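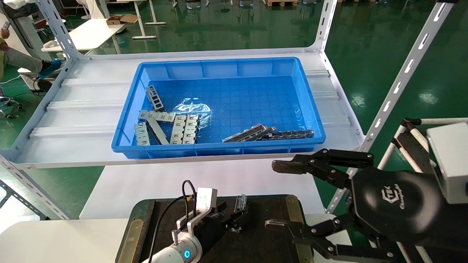
Kateneck Nest Box Records

This dataset holds nest box checks for small cavity-nesting birds at three sites: Kateneck Marsh, Altis Orchard and Losier Pasture. It covers seven breeding seasons. Most of the nests are tree swallow, eastern bluebird or house wren. All the boxes follow one pattern, but the way they are mounted changed over the years, and the mount type is recorded because it affects how easily a raccoon or a snake can reach the entrance. If you are not sure what we mean by a slotted bracket, look at the dark gray one propped against the inside of the blue crate, the one with the rectangular windows along its length. The flat silver kind is coded separately. Both codes are in the mount field of boxes.csv.

Last updated: 13/04/2020

Status: complete for the seasons listed. Corrections are still made when we find errors.

What is in the download

boxes.csv - one row per box location
nests.csv - one row per nesting attempt (1,003 rows)
visits.csv - one row per box check (3,927 rows)
species.txt - species codes and the names they stand for
changes.txt - corrections made after the first release

The files are comma-separated text in UTF-8. The first line of each file holds the column names. Empty cells mean the value was not recorded. A zero means somebody looked and found none. Please keep those two apart when you import the data, as some spreadsheet programs will fill empty cells with zeros if you ask for totals.

Sites

Kateneck Marsh is a cattail marsh with a gravel dike on its south side. The boxes stand on poles along the dike and at the edge of the open water. Tree swallows take most of them. In wet springs the far end of the dike can't be reached on foot and those boxes start late in the record. This shows up as a gap in visits.csv and should not be read as late nesting.

Altis Orchard is an old apple orchard, partly mowed. Bluebirds and swallows both nest there, and chickadees now and then use a box early in the year. House wrens come in from the brushy edge on the north side. Boxes near that edge have a high rate of punctured eggs. The distance from each box to the nearest brush is given in boxes.csv.

Losier Pasture is grazed by cattle from late spring. It has the shortest grass and the most bluebirds. Several boxes were knocked over by cattle before they were moved inside the fence line. Moved boxes were given new box numbers even where the move was only a few steps, so a location is never shared between two numbers.

Fields in boxes.csv

box_id - site letter and number, such as K12 or L04
site - kateneck, altis or losier
mount - slotted, flat, wood_post or unknown
baffle - yes, no or unknown
facing - compass direction of the entrance, to eight points
brush_m - distance to the nearest brush, in meters
first_season, last_season - when the box was in use

The mount field describes the box as it was at the end of its last season. We did not keep a history of changes within a box, apart from what is written in the notes. If the mount matters to your work, read the notes for each box before you group them.

Fields in nests.csv

nest_id - box number, season and attempt number
species - code from species.txt
first_egg - date the first egg was laid
first_egg_method - seen, counted_back or aged
clutch - largest number of eggs recorded
hatched - number of young known to have hatched
fledged - number of young thought to have left the nest
outcome - fledged, failed, abandoned or unknown
cause - cause of failure, if there was clear evidence

First egg dates were seen directly in only part of the records. Where a box was checked during laying, we counted back one day per egg. Where the nest was found with young, the date was worked out from the age of the young, using feather growth. The last method is the weakest and can be off by several days in cold weather, when swallow chicks grow slowly. Use the first_egg_method field to leave these out if you need close dates.

The fledged count is the number of young seen on the last check, less any dead young found in the nest afterward. We did not watch the birds leave. A nest that was empty at the right time, with flattened material and droppings around the rim, was marked as fledged. A nest that was empty too early was marked as failed, even if there was no sign of what took the young.

Fields in visits.csv

visit_id - running number
box_id and nest_id - link to the other two files
date - day of the check
time - start of the check, local time, where noted
stage - see the list below
eggs, young - counts at the time of the check
adult - none, near, on_nest or flushed
notes - free text, lightly edited for spelling

Stage codes follow the Nägeli list, which we have used from the first season without changes:

0 - box empty
1 - a few strands of material
2 - nest cup formed, no lining
3 - nest lined
4 - eggs present, cold or not attended
5 - eggs present, warm or attended
6 - young present
7 - nest empty after use

Stages 4 and 5 gave us trouble. Swallows can leave eggs alone for hours during laying, and a cold clutch doesn't mean the nest has been given up. Observers were asked to use 4 only for the state of the eggs at that moment. In the early seasons some of them used it to mean abandoned. We corrected the ones we could tell from later visits. The rest have been left alone and are marked in the notes with the words "stage unclear."

How the checks were done

Boxes were checked on foot during the breeding season, mostly in the middle of the day and in dry weather. The observer tapped on the side, waited, and opened the front. Eggs were counted by eye or with a small mirror. Young were counted without being lifted out unless they were too tangled to count. No box was opened once the young were old enough to jump out early. The cutoff depends on the species and is given in species.txt.

House sparrow nests were removed at all sites. They are listed in visits.csv with their stage at removal but have no row in nests.csv. Cowbird eggs were recorded in the notes and left in place.

Visits were not evenly spaced. The aim was one check a week, but bad weather and flooded ground stretched the gap in some seasons. Daily survival models that allow for uneven gaps will work better on these data than a simple count of successful nests. A simple count will make success look too high, as nests that failed before anyone saw them are missing.

Temperature loggers
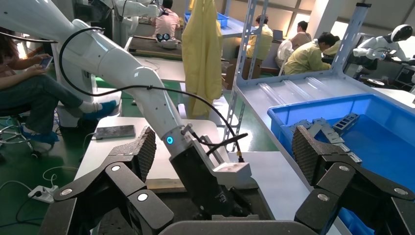 A small number of boxes had a temperature logger under the nest cup during the last two seasons. The probe lay on the box floor and its wire went out through a drain hole to a case on the back of the pole. Early on we pulled the wires tight, and opening a box front could tug a plug loose. We then switched to leaving slack. The black cable along the white robot arm has the sort of slack we mean: it arcs out wide and drops back down toward the lower end. Ours were fixed to the pole below the loop so that the weight of the wire didn't hang on the plug. Records from before the switch have more missing stretches, and these should be treated as equipment failure.

The logger readings are not part of this download. The field logger in boxes.csv shows which boxes had one. Nest temperature was also not used to set the stage codes, so a box with a logger was scored in the same way as any other.

Known problems

Box A09 was recorded as A06 through most of one June. The notes made it clear which box was meant, and the records have been moved. The original numbers are in changes.txt.

The time field is missing for most checks in the first two seasons. Where times are given they are the start of the check at that box. One observer wrote down the start of the whole route, and those times have been blanked.

Wren nests are undercounted. Male wrens fill several boxes with sticks, and a stick nest was only given a row in nests.csv when it had a lining or an egg. Unlined stick nests appear in visits.csv at stage 1 or 2.

Second broods are hard to tell from new pairs. Birds were not banded as part of this work. The attempt number in nest_id counts attempts in the box, whoever made them, and can't be used to follow a pair.

Cause of failure is sparse. We filled it in only where there was a plain sign, such as a dead adult, punctured eggs or a pulled nest. Please don't treat the filled rows as a fair sample of all failures. Raccoons leave a mess and snakes do not.

Locations

Box coordinates are rounded. The marsh and orchard are open to visitors, and boxes have been disturbed in the past. Rounded positions are good enough to match the sites to weather or land cover data, but not to measure distances between neighboring boxes. Use the order of box numbers along the dike at Kateneck if you need to know which boxes are next to each other.

Use and credit

The files may be used and shared for research, teaching and conservation work. Please give the name of the dataset and the update date at the top of this file. If you correct or drop records before using them, say so, and keep the visit_id values so that others can match your copy to ours.

When reporting an error, include the visit_id or nest_id and the value you think is wrong. The paper field sheets have been kept for all seven seasons and can be checked.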